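Search this site
Type and hit enter

Pricing the gear cell
Posted in May by the Moroz workshop blog

I spent Thursday evening going through quotes for the gear assembly bench. Griltis wants 2,451 for one arm with a gripper. Karer asks 1,745 for a smaller one, plus 500 for the mount. Two arms from Griltis would go past what I have set aside, so before paying a deposit I'm laying out the job in simulation – one arm on the left, one at the lower right, small gears and the bigger disks between them on a plain table.
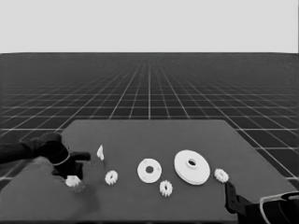

What I'm budgeting for

My ceiling is 3,943 for the lot. Two Karer arms and one mount come to 3,990, so I've asked if they will move a little on price. Senunov has used arms but hasn't sent a list yet. The table I can build myself.

We use cookies to remember your settings. Accept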